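Monday, February. Ash glazes, continued

Finally opened the Zaron this morning and I'm going to write all of this down before lunch because I know what happens if I leave it. Short version: the apple ash works! The oak ash sort of works, and the reed ash is the most interesting thing to come out of that kiln since I started using it.

Background for Fasil, who missed the mixing. We had the three bags of ash from Skukbridge, all burned separately this time, which was the whole point. Last year's batch was whatever had been in the stove and I could never get the same green twice. Dry weight of the apple after the first sieve was 629 g, which looks like a lot in the bucket and shrinks horribly once the charcoal bits and nails come out. (Yes, nails. Run a magnet through the oak before anyone puts a hand in it.)

Half of each ash got washed and half stayed unwashed. The washed half soaked for 18 hours, water poured off, topped up, poured off again until it stopped feeling slippery between gloved fingers. Gloves the entire time, please. I took mine off to write a label and my knuckles are still rough from it.

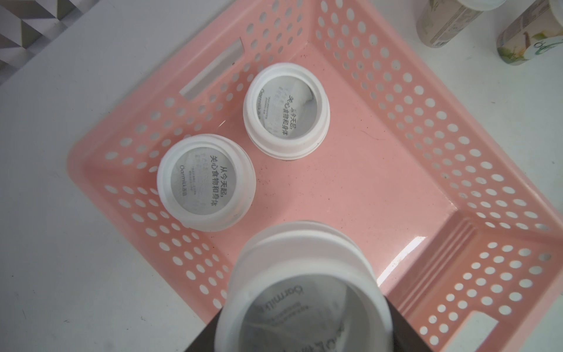 Base recipe is the one Driss Alaoui scribbled on the back of the clay invoice: two parts ash, two parts potash feldspar, one part ball clay, by dry weight. No added iron, no added silica. I wanted to see what each ash does when it isn't being helped. Everything went through the fine sieve twice except the unwashed reed, which clogged it so badly that I gave up after one pass and left it gritty. Remember that when reading the reed notes.

Tiles are all the Presport stoneware, bisqued together, stamped on the back and dipped once at the bottom, twice at the top. Cone 10 reduction, slow cool to where the color goes out of the spyhole, then shut down and left alone. I did not peek. Well, I peeked once.

Results, from the bottom shelf up:

Apple, washed. Beautiful! Soft yellow green on the single dip, running to a proper bottle green where it's double. The rivulets are fine and close together and they stop short of the foot. Slight pooling in the stamped groove with a milky blue edge, which I'd love to get on the inside of a bowl. Best tile is A7.

Apple, unwashed. Shinier, runnier, less green. Two of these stuck to the shelf and took a flake of kiln wash with them. The surface crazes all over in a tiny net. Pretty to look at, no use for anything you'd eat from.

Oak, washed. Flat tan. Satin, feels lovely under the thumb, but it's a bit of a paper bag. I think it wants more ash, or a dark slip under it. Fasil, your iron slip from the autumn jars would be the first thing I'd try.

Oak, unwashed. Same tan with brown freckles. I suspect rust off the nails. Can't repeat it on purpose, so I'm trying not to like it.

Reed, washed. Opaque, pale, stiff. It hardly moved at all, even on the double dip, and you can still see the drip line from the tongs. Reeds are supposed to be high in silica and this certainly behaves that way. At the thin edge there's a faint lavender that didn't show up anywhere else in the kiln. Where does that come from? I've been carrying the tile around in my apron pocket and turning it in the window light.

Reed, unwashed. Gritty, pinholed, with the same lavender but more of it. So it isn't a washing effect, and the sieve residue might even matter. This is the one I want to chase.

Total out of the kiln was 83 tiles, of which 4 are scrap (the two stuck ones, one cracked along the stamp, one I dropped on the way to the bench, apologies to whoever was under me).

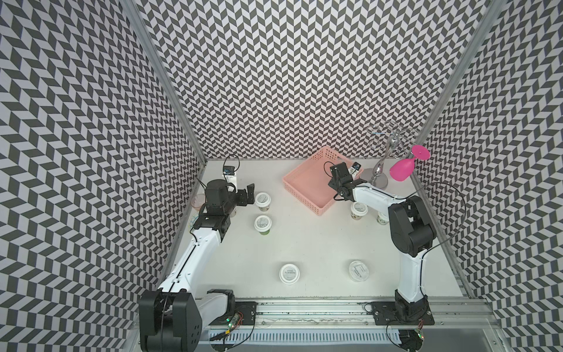 The white table with both arms, chevron walls on three sides.

Some things about the firing itself. The Zaron was uneven again, hotter at the back left, and the cone packs agree with me. Tiles from that corner are a shade more melted than their twins at the front, so compare like with like when you go through the trays. I'd swap the bag wall bricks before the next one. The Wattanapong props held up perfectly and I take back everything I said about them when they arrived.

Driss came by while I was sorting and his first reaction to the washed apple was to ask how much was left in the bucket. Enough for one more test round and a few small cups. He thinks the blue edge is phosphorus and that bone ash would push it further. I'm happy to try it, but on its own line of tiles, please, so we don't end up guessing like last year.

Next round:

Apple, washed, with ash up and clay down in small steps, on vertical tiles with a catch tray.
Oak over iron slip and over bare clay, side by side.
Reed, unwashed, sieved twice if it kills me, plus one set made only from the residue.
One apple set in the electric kiln, just to see. I expect straw yellow.

Need from Skukbridge: more reed, burned on clean ground, and a note of which side of the pond it was cut from. Need from the store room: ball clay, lids that fit the tall buckets, a new marker that survives water.

A7 is on the windowsill. Look at it in the afternoon, the north light does nothing for it.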